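# Handling cell being introduced on our packing line — what should staff be told, and when?

**Posted by Pralside Operations**

Our site packs and dispatches small household goods and employs 22 people on the floor across 2 shifts. Management has approved a robotic handling cell for the repacking benches, with commissioning planned for September. The supplier, Grerkach, has provided technical documents but very little on staffing.

At present, repacking is done entirely by hand. The new cell is expected to take on 3,000 items per week, mostly single pieces that are lifted from a table and placed in a tray. We have told staff that no positions will be removed. We have not yet told them what their positions will look like afterwards, and several have asked.

We would appreciate advice from organisations that have been through a similar change. In particular, should job descriptions be rewritten before the cell arrives or once it has settled in?

**Reply from Anness Workplace Services**

We recommend that draft job descriptions be issued before commissioning, clearly marked as drafts, and reviewed after the first full cycle of rosters. Staff who receive nothing in writing will reasonably assume the worst.

Please also consider the following:

- Clearing jams and resetting the cell is skilled work. It should be named in the job description and paid accordingly.
- Repacking at many sites is used for modified duties when a worker is returning from injury. If the cell takes over the lighter pieces, you may be left with only the heavier ones, and your return-to-work program will need another option.
- Consultation obligations differ between jurisdictions. Check yours before any roster is changed.

Allow paid time for training. Our own centre set aside 208 hours across the floor team in the first year, and all of it was used.

**Reply from qian_floor**

We got one of these at our place. It is fine. People got used to it. The beeping is annoying, so ask if it can be turned down.

**Reply from Qian Training Centre**

We agree with the advice given by Anness and would add a point on simulation. Before our cell was installed, the handling tasks were set up in software, and the people who do the work by hand were invited to comment on them.

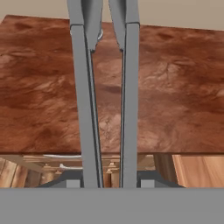
Those sessions changed the project more than any later meeting. The experienced packers raised matters the engineers had not considered, such as which pieces tend to roll and which should never be picked up by the rim. They also asked who would be responsible when a piece was dropped — a fair question, and one that management had to answer in writing.

We would advise holding such sessions during paid hours, with both shifts represented, and keeping a record of what was raised and what was done about it. Ask Grerkach whether your own tables and trays can be modelled. A generic set-up is still useful, but staff will comment more freely on a bench they recognise.

With respect to timing, the job descriptions at our centre were revised twice, once before installation and once after. The second revision was the longer of the two.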